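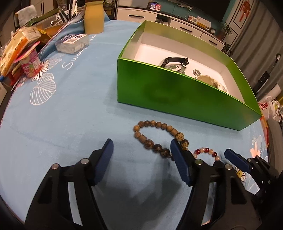 Bracelets and green box on the work table, February session.

MINUTES OF THE FEBRUARY MEETING
Heltach Shared Workshop - Gripper Build Group

Chair: Florencia Ledesma. Minutes: Nga Lã.
The meeting was called to order at 6:30 p.m. The January minutes were approved as read.

1. Finger linkages
The chair reported that the second set of slotted fingers has been fitted. Side play at the pins remains greater than the group would like. Nga Lã will ream the spare set and bring it to the next meeting.

2. Pads
Members discussed the ridged blue pads. It was agreed to keep the present ridge pattern until the bead trials are finished. A softer material was proposed and deferred.

3. Bead trials
The group has logged 62 of the 300 picks planned for the jewelry set. Wooden beads will be recorded separately from glossy ones - the two were combined in the January log, and those entries are to be corrected.

4. Purchases
An order to Vadell for 30 pins was approved. The quotation from Briltico was tabled.

5. Other business
Logs are to be saved to the shared folder before members leave.

Action items: spare linkages (Lã); corrected January log (Ledesma).

The meeting adjourned at 7:45 p.m.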